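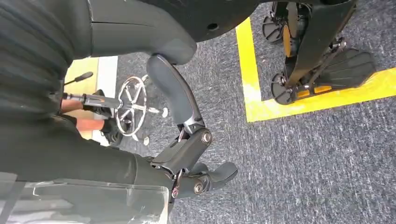

1/ Swapping hands on the arm, part one
Spent Saturday comparing two grippers on the same arm: the Lavness jointed hand and our old Patix parallel jaw. Same controller, same wrist camera for both.

2/ The Lavness has linked metal joints and a rounded pad at the fingertip. From the wrist camera the fingers take up most of the middle of the view, so I have to plan the last bit of an approach before they get in the way.

3/ Weight with the adapter plate: 622 grams. The Patix is lighter, and the arm settles faster with it.

4/ Test was 12 picks per gripper off a low shelf, mixed parts. Lavness dropped 2. Patix dropped more than that, nearly all of them round parts.

5/ On flat parts the Patix wins. It closes square and I don't have to tune anything. The Lavness needed its grip force set again for thin stuff.

6/ The Fothergill driver handled both hands. Changing over meant a new config file and a restart.

7/ Leaving the Lavness on for now. Next is a longer run with the Punevau camera, which has a wider lens. Will post numbers in May.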